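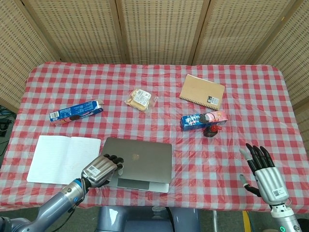

Gimik reunion show, who's going? (and the setlist argument, I guess)

mothballdisco
OK so tickets for the Gimik show at the Traralance go up in January and my group chat is already useless. I was in high school when the second album came out and I wore out two copies of it (one CD, one car stereo, the stereo ate the CD). I never got to see them the first time because my mom thought I had a fever. I did have a fever. Still mad.

Anyway, what do we think they'll play? The poster only says "the songs you know," which could mean anything with this band!

pedal_steel_pete
I'm in. Balcony if I can get it, the floor at the Traralance slopes toward the left and you spend the whole night leaning on a stranger.

If they do the whole first album I'll be happy. If they do anything from the synth record I'm going out for a pretzel.

kettlewitch
The synth record is their best one and I will fight you in the pretzel line.

pedal_steel_pete
It has 14 songs and I can hum 3 of them.

kettlewitch
That's a you problem. Side two is gorgeous, the one with the choir at the end made me pull my car over. People wrote it off the week it came out and then spent years copying it. Boateng basically built a whole career on that drum sound.

mothballdisco
I don't hate it! I just don't know how they'd do it live with four people. On the old tour they supposedly ran half of it off tape, and I'd rather hear something a bit rough that they're playing with their own hands.

lowcountryfuzz
Saw them on that tour, in Wustow, small room, awful parking. The tape stopped in the middle of the second song and they just kept going with guitar and drums and it was the best part of the night. Then somebody got the tape working again and it was fine, just less fun. I've still got the shirt, it fits one of my arms.

kettlewitch
lowcountryfuzz I am so jealous I could spit. Did they do the choir one??

lowcountryfuzz
They did, as the encore. Crowd sang the choir part. Badly. Really loud though.

kettlewitch
Crying at work, thanks.

pedal_steel_pete
Fine, I'll stay in the room for the choir one.

Can we talk about the price though? $50 for the back of the balcony, before fees. I paid way less than that for Boateng last spring at the same place, and they had a horn section.

mothballdisco
Yeah it stings. I'm telling myself it's a birthday present. My birthday isn't anywhere near it.

tambourine_dad
I'm going to be the grump here. Reunion shows are almost always a letdown. The singer can't hit the notes, they drop everything down a key, and you stand there pretending. I'd keep the memory and save the money.

kettlewitch
Some of us don't have a memory to keep, we were ten.

lowcountryfuzz
Dropping it a key is fine with me, I can't hit the notes either. I heard them do a short radio set a while back and the voice was lower but I liked it, kind of sandy.

tambourine_dad
Huh, I missed the radio thing. Is it up anywhere?

lowcountryfuzz
It was on the station's page, I'll dig around tonight after dinner and post the link if it's still there.

mothballdisco
Please do. Also does anyone know if the Traralance still makes you check a backpack? I'd be coming straight from work.

pedal_steel_pete
They did for Boateng. Coat check was cash only, so bring some.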